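Ledesma Wrist Kit: gripper and wrist camera for recording demos
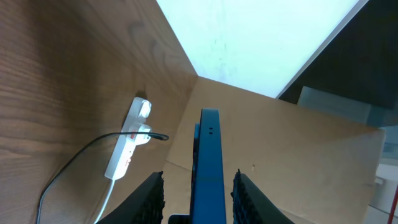 Wrist camera view, with the blue body between the two black fingers and a power strip on the wood at left.

I built the first Ledesma for myself, for collecting demos in tight, messy spots (under desks, behind boxes, next to cables!), and then people kept asking me for one, so now I sell them. You get the gripper, the wrist camera and a pair of bumpy finger pads, plus the Iltel recorder software, which saves video and finger position together so your training data lines up from the start.

I can get through almost 200 short demos in an afternoon with mine, and I'm pretty slow. My advice is to move the clutter between takes and keep your flubbed grabs in a separate folder – I use mine all the time when I'm checking a new model.

In the box: gripper, camera, 16 spare pads, 5 cable clips
Mount: fits the Prevon arm, Bomia adapter sold separately
Ships in 9 days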